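Chapter 7
The Touring Exhibition

In May the printmaker Dehua Ding packed 58 works into nine crates and sent them from a small museum to the first of four borrowing museums. By the time the crates came home, the works had been hung, lit, photographed, insured, re-insured and taken down four times. One frame had a new corner. Two wall labels had been rewritten because a lender changed her mind about how she wished to be named. None of this appears in the exhibition catalog, and very few visitors would have had reason to think about it.

Chapter 6 dealt with the exhibition as something made for one building. This chapter deals with the exhibition as something that travels. The two are often planned by the same people, but they ask for different paperwork, different budgets and, in many cases, different art.

Why museums tour exhibitions

Money is the usual answer, and it is partly correct. A borrowing museum pays a hire fee, and the fee helps the organizing museum recover the cost of research, framing and crates. Students often assume that the fee produces a profit. For most small and mid-sized shows it does not. The Stindik Print Survey, which we follow through this chapter, reached 2201 visitors at its smallest venue and paid back a little over half of what it had cost to prepare.

Other reasons matter as much. A tour gives an artist an audience in towns where no dealer shows the work. It gives a curator a longer period in which to test an argument. It also builds working ties between museums – the registrar who receives your crates in good order this year is more likely to lend to you later.

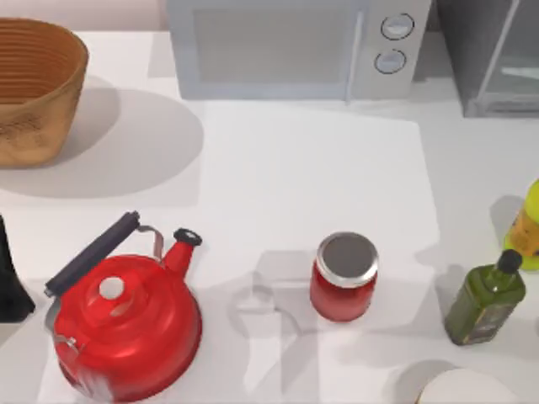
Bríd Hennessy

The organizing museum and the venue

Two terms are used throughout the rest of this chapter. The organizing museum is the one that selects the works, signs the loan agreements with lenders and owns the tour schedule. The venue is any museum that takes the show for a fixed period. A co-organizer shares the costs and decisions of the first stage and usually receives the show without a hire fee.

The distinction has legal weight. Lenders make their agreement with the organizing museum, and the venue then makes a second agreement with that museum. If a drawing is damaged at the third stop, the lender will write to the organizer first, even though the organizer's staff may have been several hundred miles away at the time. The condition report, covered in Section 7.3, is the document that lets everyone trace when the damage took place.

What changes from place to place

A touring show is never the same show twice. Ceiling heights differ. One venue has 135 running feet of wall and the next has two-thirds of that. Works on paper may have to be rested after the second stop, so a substitute list is drawn up before the tour begins.

The reading of the work changes too. Eliseo Trujillo, who curated the Stindik survey, hung the large woodcuts first at the opening venue and last at the final one, where the only wall long enough was at the back. Reviews of the opening treated the show as a history of technique. Reviews at the end treated it as a show about labor. The checklist was almost identical. We return to these reviews in Section 7.5, where you will compare the two floor plans.

Artists hold different views on how much of this they should control. Some supply a strict hanging plan. Others, like Ding, supply a list of works that must stay together and leave the rest to the venue.

How this chapter is arranged

Section 7.1 covers the tour proposal and the first budget.
Section 7.2 covers loan agreements, with a sample contract.
Section 7.3 covers crates, couriers and condition reports.
Section 7.4 covers insurance and government indemnity.
Section 7.5 covers installation and the local audience.

Key terms

hire fee
co-organizer
condition report
courier
rest period
substitute list

Before you read

Choose a touring exhibition that has come to a museum near you. Find out which museum organized it and where it went next. Write down one thing that must have been different at the other venue, and keep your notes for the exercise at the end of Section 7.5.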